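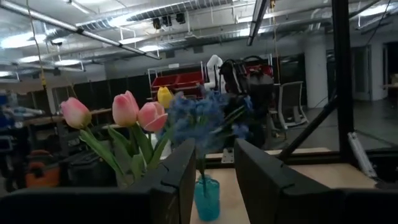

Saodah Latuheru asked at our January meeting whether a flower task was too hard for students who had only just learned to close a gripper on a foam block. Fair question! My answer is yes, a little, and you should try it anyway.

4 min read

Here's how our club at Kusta runs it.

1. Set up the vase. Ours is a small teal one with artificial tulips and a blue hydrangea-type bloom. Mark its position on the tabletop with tape so every team starts from the same spot.

2. Pick one stem and stick with it. Tulips are the friendliest, and an outer one gives you the most elbow room. Leave the fluffy blue ones for week 2.

3. Bring the open fingers in low and slow, aiming for bare stem under the bloom. Watch the wrist view the whole way (beginners love to stare at the arm instead). When the stem sits between both fingers, stop and save the pose.

4. Close gently. Start at your lowest force setting and go up one notch at a time — a squashed stem will twist when you lift.

5. Lift straight up until the end of the stem clears the neck of the vase, then move sideways. Leaves love to snag, so go at half speed for this part.

6. Log every try, misses included. Chibuzor Usman and Temitope Sani logged 614 between them last term, and their notes on snagged leaves are pure gold for new teams.

Once you can pull a tulip cleanly, try putting it back. That's a whole different puzzle and so much fun!

3 comments · 27 shares

Questions? Write to Chiamaka Igwe at the club desk
© Kusta Robotics Club | Back to top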